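Equipment Planning for a Two-Hand Demonstration Setup
Project report, second semester
Group: Thảo Sầm, Aqeel Rajput, Ikhsan Pelupessy

1. What we were asked to do

Our brief was short. Plan and cost a setup that lets people record hand tasks with hand-held grippers, so the recordings can be used later to train a robot arm, and do it without going over $2,000. I'm Thảo, I wrote most of this up, and Aqeel and Ikhsan did the price hunting and the spreadsheet (so blame them for the color coding!).

When we started I figured the grippers would eat the whole budget and everything else would be loose change. Wrong! We had a first list in January with two grippers on it, one calibration board and a line that just said "misc." That line grew and grew.

2. Working out what a station needs

We picked desk tasks because desks are everywhere and you don't have to buy one. Moving a keyboard, tidying cables, putting small packets away, that kind of thing. Then we went through the work at an ordinary office desk and wrote down whatever we'd have to pay for if we built the same thing in the project room.

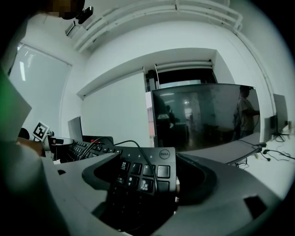

Figure 1. Keyboards, cables and a marker at the desk, from the gripper's own camera.

The markers were our first surprise. Printing them costs next to nothing, but they need to be flat and stiff and they get bumped a lot, so we budgeted for mounting board and a spare set. Ikhsan wanted to go with plain paper and tape. We tried it on a shoebox and the corners curled up, so that was the end of that.

Storage was the second one. I had put down a single memory card per gripper, which is kind of embarrassing now. You want to be able to swap a full card out and keep going while the first one copies over, so it went to two per gripper plus a reader. Aqeel also added a backup drive and I argued with him over it for most of an afternoon. He was right, it stayed in.

3. Quotes

We asked for prices from three suppliers. Brulleck sells the grippers as a pair with the mounts included, and they answered the same day. Wukden was cheaper per gripper, but the mounts were extra and so was shipping, and once Ikhsan added it all up the gap was only $20. Ngui never got back to us with a full quote, only a price for the mounts, so we left them out of the comparison table.

We went with Brulleck in the plan. The replacement finger pads were what settled it for me, they come in a pack and you can reorder just the pads. With Wukden you'd have to buy the whole finger.

4. Props and the small stuff

We set aside $100 for props. That sounded like way too much until we made a list! Objects wear out, people eat the snacks, and you want some variety so every recording isn't the same cup on the same spot.

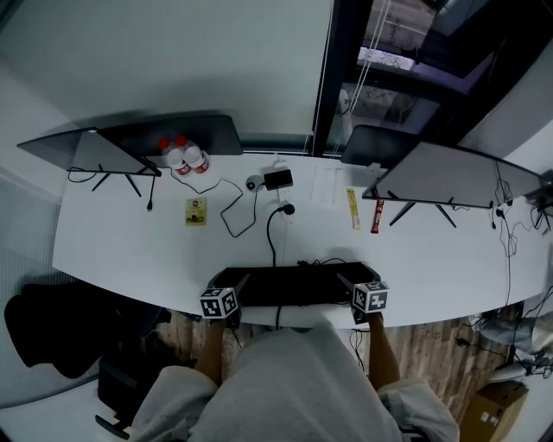
Dewanti Wattimena read our draft and wrote back that the prop money was fine but we had forgotten time. Every reset of the desk is paid minutes if you hire people to do the recording, she said, and a plan that lists hardware and leaves out labor will look cheap right up to the first month. She also wanted to know who was going to check the recordings.

Fair point, and it stung a little. We added a labor section after that, but kept it outside the hardware total so the two don't get mixed up. Checking is in there too now, as its own row.

5. What we'd change

I'd ask for quotes earlier, and I'd ask every supplier the same questions in the same order (we didn't, and comparing the emails was a pain). We used Zestlow for the shared budget sheet and it was okay, but the version history got messy once all three of us were editing at night.

Still open: insurance for the grippers if they leave the building, and whether the backup drive counts as project equipment or department equipment.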